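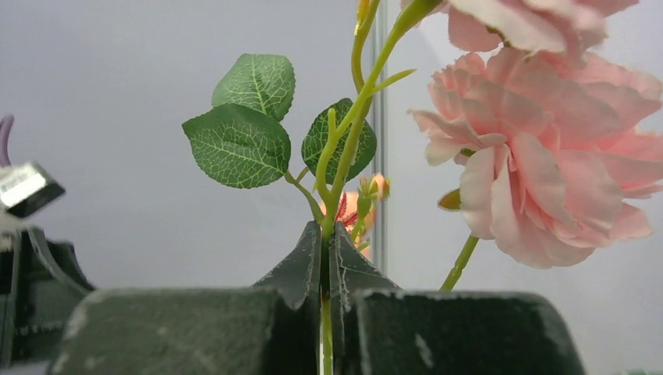
Lohnt sich der offene Vorführtag bei Sornach, wenn man einen Greifer für empfindliche Stückware sucht?
Für einen ersten Eindruck lohnt er sich, für eine Kaufentscheidung reicht er nicht.

Ich war am 5. März 2026 dort und habe mir vor allem den Umaron angesehen, einen Zweifingergreifer mit schmalen, spitz zulaufenden Backen. Die Vorführung lief mit künstlichen Rosen. Der Greifer fasst den dünnen Stiel zwischen den Fingerspitzen, hebt den Zweig an und steckt ihn in eine Halterung. Von 17 Versuchen, die ich mitgezählt habe, gingen 16 gut. Einmal rutschte der Stiel weg und Jeanine Verstraete, die die Anlage bediente, musste neu ansetzen.

Gut gefallen haben mir die Spitzen. Sie kommen zwischen Blättern und Blüten an den Stiel heran, ohne dass man vorher etwas zur Seite biegen muss. Die breiten Finger darunter brauchen dagegen Platz. Bei dicht stehender Ware dürfte das eng werden. Die Oberflächen sind verkratzt und staubig, ein Vorführgerät eben. Ob die Backen nach längerem Betrieb noch gleich gut halten, konnte mir Terence Ashworth nicht sagen. Er verwies auf einen Dauertest, der im Juli abgeschlossen sein soll.

Weniger gut: Echte Schnittblumen gab es nicht zu sehen. Kunststoff verzeiht Druck, ein frischer Stiel nicht unbedingt. Auch zum Preis gab es nur eine Spanne — und die war so weit, dass man damit nicht rechnen kann. Der Quezada am Stand nebenan war an dem Tag nicht in Betrieb.

Bedienung: 4 von 5
Greifverhalten: 4 von 5
Auskünfte vor Ort: 2 von 5

Wer hinfährt, sollte eigene Ware mitbringen und vorher anfragen, ob sie damit einen Versuch machen.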